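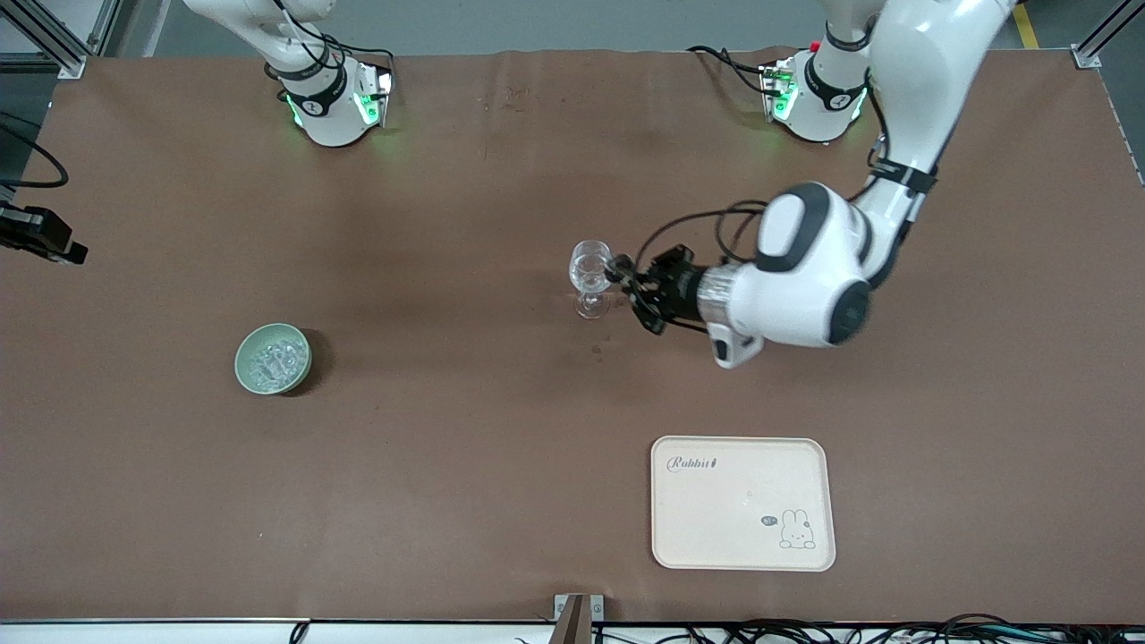

A stemmed glass, a bowl of ice-like pieces and a serving tray on brown paper.

Tsehay Ambaye has taught table and drinks service at Carnholm for long enough to have firm views about trays. The course she runs there covers the setting, carrying and clearing of a drinks station, and most of it is spent on surfaces, spacing and the order in which things are picked up. We spoke with her on Monday, January 25, 2021, between two teaching blocks.

Her starting point is the table covering. Carnholm moved from cloth to brown paper in July, and Ambaye does not intend to go back.

"Cloth moves," she says. "You put a glass foot on a fold and the glass leans. Paper lies flat if you cut it to the table. You can also write on it, so a student can draw a circle where the glass goes and check it later."

She cuts the paper 27 inches wide for the practice stations. Wider paper was tried and dropped, as it hung over the edge and was caught by sleeves.

The second subject is ice. Ambaye wants the ice bowl on the opposite side of the table from the tray, with the glass between them. A round ceramic bowl is her preference over a metal bucket for short service. It is low, it has a wide mouth, and tongs can enter it from any side.

"If the bowl is next to the tray, the drips go on the tray," she says. "Then the glass foot is standing in water, and when you lift it the tray lifts a little too. Keep them apart and that problem is gone."

For practice sessions the school also uses clear acrylic pieces in place of ice. They do not melt, and the bowl weighs the same at the end of a lesson as at the start. The drawback is sound. Acrylic is quieter against glass than ice is, and students who train only on acrylic tend to drop the pieces from too high.

The glass itself takes up the longest part of our conversation. Ambaye teaches a stemmed wine glass before a tumbler, against the usual order. The stem gives a clear place to hold, and the foot shows at once whether the glass is level.

"A tumbler forgives you," she says. "A stem tells you what you did wrong."

The rule for setting down is that the glass is held until the whole foot is in contact with the table. Students are told to stop, look at the foot, and then let go. The pause is two seconds at first and gets shorter with practice. Tsegereda Yimer, who assesses the course for Gashaw, a catering firm that hires from it, marks this step more strictly than any other.

"I look at the release," Yimer says. "The carrying is usually fine. The fault is in letting go early – the glass rocks, and the person grabs the bowl of it and leaves prints."

In her last assessment round, 44 of 54 placements were passed. Most of those that failed did so at the release, and the rest were placed too near the table edge.

On trays, the two women differ. Ambaye favors a rectangular tray with rounded corners and a raised rim. The rim stops a foot that slides, and the corners can be wiped in one movement. A light color is useful because spills and dust show on it. She does not mind a printed tray, and the cream one with the word "Rabbit" and a small line drawing of the animal is in regular use.

"The drawing is in one corner, so I use it to give directions," she says. "I say, turn the rabbit toward the guest. Everyone knows which way the tray should face."

Yimer would rather have plain trays. At Arnmont, where she worked before Gashaw, printed trays faded unevenly in the dishwasher and had to be replaced as full sets. She also finds that students avoid placing a glass over the print, which pushes it off center.

Ambaye accepts the second point. Her answer is to have students start with an empty tray and load it from the middle outward, print or no print. Clearing is done in the reverse order, with the last glass leaving from the middle.

The next block adds a pitcher and a second glass. A similar course is planned at Sisovmont, and Ambaye has sent over her paper measurements and a list of bowls. The list has ceramic ones only.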